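The Cloth That Kept a Mill Town Working

In Hamotport the old print works takes up most of the riverbank, and for a long time it took up most of the town's working day as well. The whistle went at 6 a.m. People still set their clocks by where the light falls on the chimney, or say they do.

The works made printed cotton. It was cheap, it was bright, and it was sold by the yard to shops inland that cut it up for curtains, aprons, quilt backs and tablecloths. At its busiest the Quintana mill, the larger of the two in town, employed 441 people. The smaller one, Navusum, had 200 and a better reputation for reds.

Red was the hard color. A blue could be a little off and still sell. A red that bled in the first wash came back to the shop, and then to the mill, with a letter. The dye room at Navusum kept those letters in a drawer, and a few of them are on show now in the town library, next to a case of wooden printing blocks with worn corners.
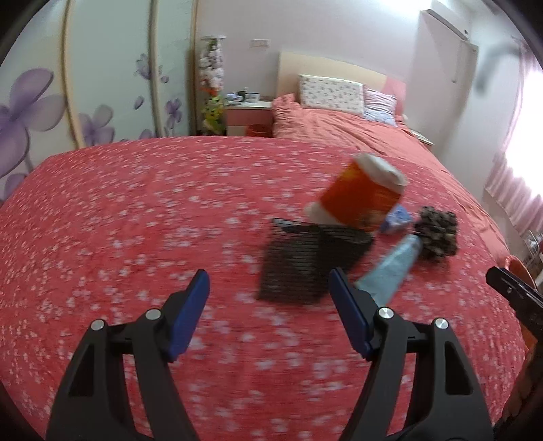

Small florals outsold everything else the mills made. Stripes went in and out of fashion, and big roses had a good ten years, but little scattered flowers sold every season. They hid stains and they hid bad seams, and a customer who ran short could match a second piece to the first without lining up the pattern. White and pale pink blossoms on red, the sort of cloth spread out in that bedroom, is a combination the Hamotport shops would have kept on the front shelf. Buyers called any print of that kind a "sprig," even when there was no stem on it.

A sprig was also kind to the printers. Each color needed its own block, and later its own roller, and every extra color was one more chance for the pattern to slip. A two-color flower on a dyed ground could be run fast. The more ambitious designs in the Quintana pattern books used 8 colors, and the notes beside them are mostly complaints.

The pattern books are the reason anyone outside town has heard of the place. When the Quintana mill shut, the books went to a storeroom over a hardware store and stayed there through two changes of owner. The library has them now. More than one page is stuck to the next, and the paper smells of machine oil. 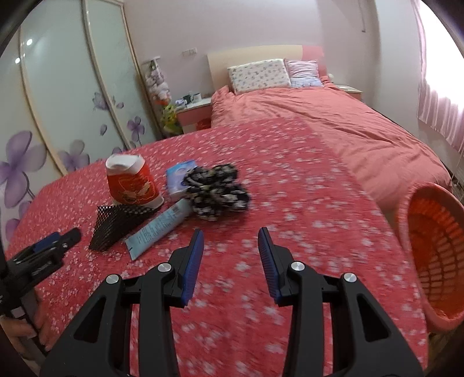 Ranen, a small fabric company two streets up from the river, has been putting some of the old designs back into print. It works in short runs, 500 yards at a time, on a digital printer that fits in what used to be a shoe store. The first run was a brown stripe and it sold slowly. The second was a floral.

Getting the red right took the company most of a winter. Modern inks sit differently on cotton, and the swatches in the books have faded along the folds, so there were at least three reds on any one page to choose from. Ranen went with the one closest to the spine, where the least light had reached.

The shop opens at 10 a.m. and sells offcuts from a bin by the door. In April the library puts the pattern books out on the long table upstairs, and visitors can turn the pages themselves if they wash their hands first.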